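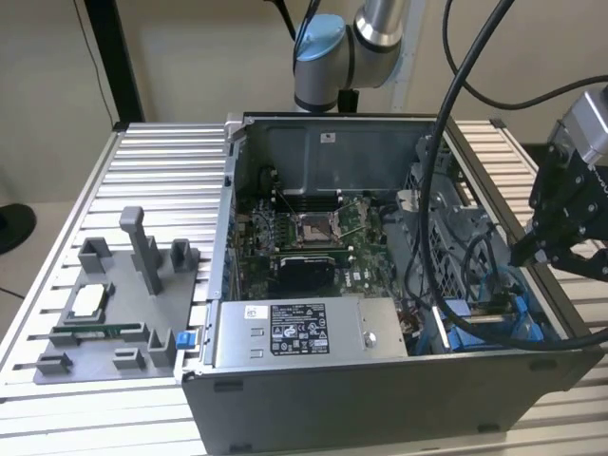 Figure 1. Desktop tower with the side panel removed and the CPU socket open.

Mima: a block-based practice tool for first-year programming

Project report, Introductory Computing Laboratory
Author: Ieuan Meredith

1. Background

The introductory programming module at Taston is taught in weekly lab sessions. Students write short programs in Python and submit them through the course page. Marks are returned a week later. Tutors have noted for several years that the long gap between submission and feedback makes it hard for weaker students to fix small errors before the next topic starts. The topic on loops is the usual point where attendance drops.

Mima was built to shorten that gap. It is a small web application that shows a programming exercise, lets the student assemble a solution from blocks or type it as text, and runs a set of checks on the result. It does not replace the graded submissions.

2. Requirements

The requirements were agreed with the module tutor in November. The tool had to run in a browser with no installation. It had to work without a user account. Exercises had to be editable by a tutor with no knowledge of the source code. A student also had to be able to switch between blocks and text at any point without losing work. The last requirement took up most of the development time.

3. Design

The client is written in JavaScript. Student code is converted to a syntax tree, and both views are drawn from that tree. When the student edits the text view, the parser runs after a short pause in typing. If the text does not parse, the block view is grayed out and keeps its last valid state. An earlier version tried to rebuild the blocks from partial code. It produced misleading layouts and was dropped.

Exercises are stored as plain text files, one per exercise, with a title, a prompt, starter code and a list of checks. A check is either an input and expected output pair or a rule about structure, such as "uses a while loop". The bank currently holds 196 exercises. Most were converted from old lab sheets, the oldest dated 1993 and originally written for Pascal. The Pascal sheets needed new wording, as several of them depended on fixed array bounds.

Code is run inside a worker thread with a time limit of 2 seconds. Infinite loops are common in the exercises on while loops, so the time limit message names the loop that was running when execution stopped.

4. Testing

The parser was tested with a script that converted each model solution from text to blocks and back, then compared the two trees. Comments were lost in the first version of the converter. They are now attached to the nearest following statement, although a comment on the last line of a function can still move out of the function body.

The tool was then used in the Tuesday lab group for the second half of the term. Usage was logged without names. The log holds 1630 runs. The most frequent failure was an indentation error in the text view, followed by a comparison written with a single equals sign. Neither can occur in the block view, and many students moved to blocks after a failed run and stayed there. Whether this helped them in the written test was not measured.

5. Limitations

The block view becomes hard to read for programs of more than one screen. Dictionaries are supported in text only. The structure rules follow the format proposed by Onyshchenko in the course notes, which has no way to say that a construct must be absent, so a ban on built-in functions such as sum() has to be stated in the prompt and cannot be checked. Screen reader support is incomplete - block labels are read out, but nesting depth is not.

6. Further work

The exercise files should be moved to Bostach, the department's file store, so that tutors can edit them without asking for access to the repository. A negative rule type should be added to the checker. The comment placement error described in section 4 is still open.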